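Thread on the gripper fault we had in October, as a few of you asked what happened after I moaned about it here. Plain version, no names.

We collect at the Handstead site with hand-held grippers, headsets and backpack rigs. The recordings go to train the arm at Gerlach. If the hand data is wrong, the arm learns it wrong.

First sign was the arm closing early. It would reach for a cup, shut its fingers short of the rim and push the thing over. Same on a stapler, same on a sponge. Gerlach blamed the controller and swapped it. No change.

So we went back to the recordings. 3308 in that batch. I started watching them with the jaw width plotted next to the picture, which is slow work and bad for the eyes.

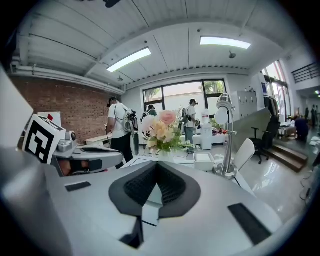

Grippers up at the table, others working behind.

In 1227 of the recordings the jaw width didn't match the fingers. The video showed them open and the log said they were closing. The gap was small at the start of a session and got bigger the longer the rig had been switched on.

That ruled out a bad calibration at the start, which was my first guess. I'd told two people it was definitely that. Sorry to both.

It was the clock in the backpack unit. Camera and jaw sensor are meant to take their time from the same place. After the Mandmont update the sensor fell back to its own clock whenever the cable lost contact, even for an instant, and it never came back.

Why did the cable lose contact? People turn round, they lean over a table, the cable pulls at the plug. The old firmware coped with that. The new one didn't, and it didn't log a warning either. That second part annoys me more than the first.

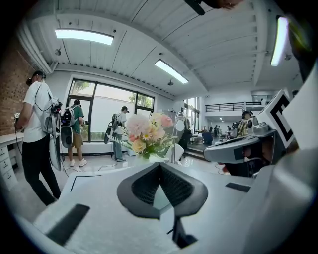

By the end of a long session the worst drift was 305 milliseconds. Doesn't sound like much. At the speed people close their hands, it's the difference between holding a cup and knocking it off the table.

We could save most of them by lining the jaw log up with the video again. 170 were past saving and have been binned.

Changes since then. Plugs now have a clip. The Gekden script checks both clocks every minute and beeps if they part. Sessions are shorter. No firmware goes on every rig at once, one rig gets it first and we look at the data before the rest.

Still open: whether older batches have a milder version of this. I'm halfway through checking. Will add to this thread when I've got an answer.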